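Bellen Building Notes: Meeting room surfaces and lighting

The second-floor rooms at Bellen are back in general use from September. The notes below cover the tabletops, the light fittings and the booking rules that changed with them. Questions go to Rima Azar in building services.
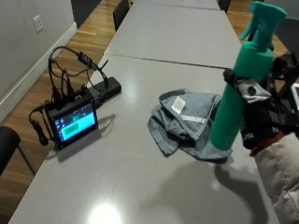
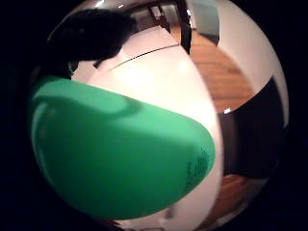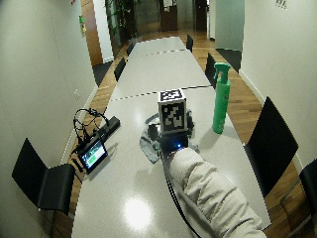

Glare was the most common complaint in the last comfort survey, ahead of temperature and noise. The ceiling fittings in the narrow rooms were specified for a matte floor and a matte table, and the tables that were later bought have neither the color nor the finish assumed in the lighting plan. A glossy light gray top returns a lamp as a bright spot, as on the long table in the first and last pictures, and the spot moves with the viewer, so shifting a chair only hands the problem to a different pair of eyes. Curved glossy plastic spreads the same light into a softer patch, like the one on the white plastic in the middle picture, and draws fewer complaints. The survey did not ask about objects on the tables, only the tops.

Rongrong Han took readings in all the second-floor rooms with the blinds closed and the fittings at full output. Light levels on the table were within the design range in every room. The trouble is in the contrast between the reflected lamp and the surface beside it, which a standard level reading does not capture. Readings were repeated with the output set to 68 percent. The contrast stayed much the same, as expected, but people reading from paper said the room felt easier.

Three measures were considered.

Replacement tops. Jadelstead quoted for a low-sheen laminate on the existing frames. The price was acceptable but the lead time was not, and the old tops could not be reused elsewhere.

Film. A matte film was tried on one section and removed. It marked under hot cups and lifted at the joints between sections.

Diffusers. Corau supplies a clip-in panel that fits the present housings without rewiring. It lowers the brightness of the lamp face and costs a small amount of output, which the rooms can spare.

The diffusers were chosen. Jihad Hourani's team will fit them outside booked hours, starting with the rooms nearest the stairs. Each room is closed for one morning. The total for the floor is $2,556 against a limit of $3,000, and the balance will be held for spare panels.

Two settings change at the same time. The default output on entry drops to 68 percent and can be raised at the wall switch as before. The blinds no longer lower on a timer; they stay where the last user left them.

Cleaning. Please do not use spray polish on the tables. It adds to the sheen and leaves a film that shows under side light. A damp cloth is enough. Tannous, who hold the cleaning contract, have been given the same instruction.

Bookings. Rooms under work will show as unavailable in the calendar. Standing bookings will be moved to the nearest free room of the same size, and the organizer will get a message. Hanan Farah handles any that cannot be matched.

A short repeat of the survey will go out once the last room is finished. It uses the same questions on glare as before, with one added on screen reflections.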